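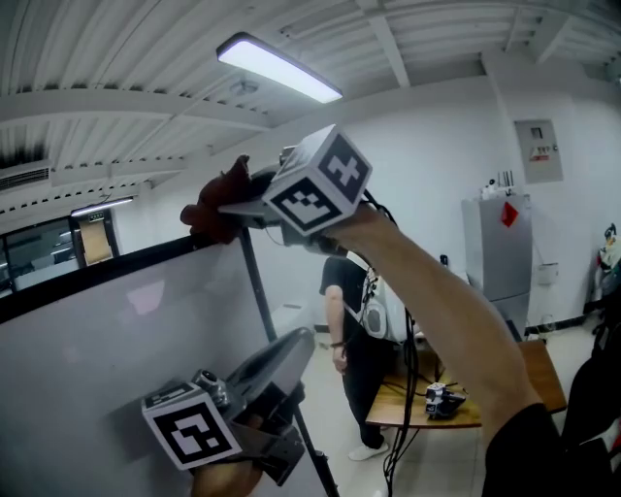 Caketti: room and activity notes

Version 5, updated 23 Dec 2024
Maintainers: Radymyr Moroz, Myroslav Marchuk

Contents

Caketti covers the handling of soft items at a partition board, in a shared room with a refrigerator and a light wooden table. There are 268 clips in this release. Each clip is one attempt at moving or placing a soft item near the board's top edge.

Room

Partition -- white board, black rail along the top, black metal stand pole.
Refrigerator -- silver-gray, against the wall, red diamond-shaped sticker on the upper door. Small items are stored on top.
Wall -- gray electrical panel box over the refrigerator.
Table -- light wood, treated as background in all labels.

Labels

item_colour: free text. Use the plainest term that fits, e.g. "dark reddish-brown".
item_type: fill in only if the item was logged at intake. Bunched fabric is hard to name from one view, so "soft item" is a valid entry.
placement: rail, board_face, floor, held.
people: yes or no. Bystanders count as yes.

Splits

train: 170 clips
test: 98 clips

Known issues

Items held over the rail were labelled "rail" in releases before March. The current rule is "held" until the item is let go. Vsevolod Ostapchuk relabelled 106 clips under this rule.
Fridge-top items are not tracked between clips.

Corrections go to Myroslav Marchuk with the clip number and the field to be changed.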